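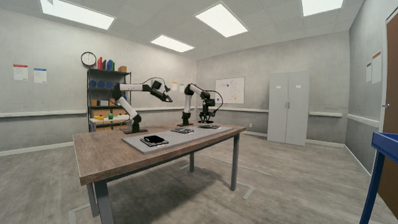 Two robot arms above a long gray mat on a table, computer rendering

Kindale is looking for families to try our new songs and play videos!

We make short videos for children ages 2 to 5 – counting songs, dress-up stories, dance-alongs and plenty of silly animal noises. Our next series, Prornus, is about a sleepy bear who learns one new word every day, and we'd love to see how real kids sing, wiggle and shout along with it before we finish the episodes.

We have room for 14 families. You'll get a link to new episodes every week in July, watch them at home with your child whenever it suits you, and then tell us how it went. Did they ask for the song again? Did they wander off to find a snack? We want to hear all of it.

You don't need any special equipment, just a phone, tablet or TV with sound. Grandparents, big sisters and brothers are very welcome to join in (the bear dance is more fun with a crowd!). Episodes are in English, but children who speak other languages at home are warmly invited too.

Each family receives $70 at the end of the month, plus the full Prornus songbook once it is printed.

To sign up, write to Birgit Kasten at Kindale with your child's age, the town you live in and a favorite song or two. Elsa Isaksson, who writes our music, reads every one of those song lists and can't wait to see yours.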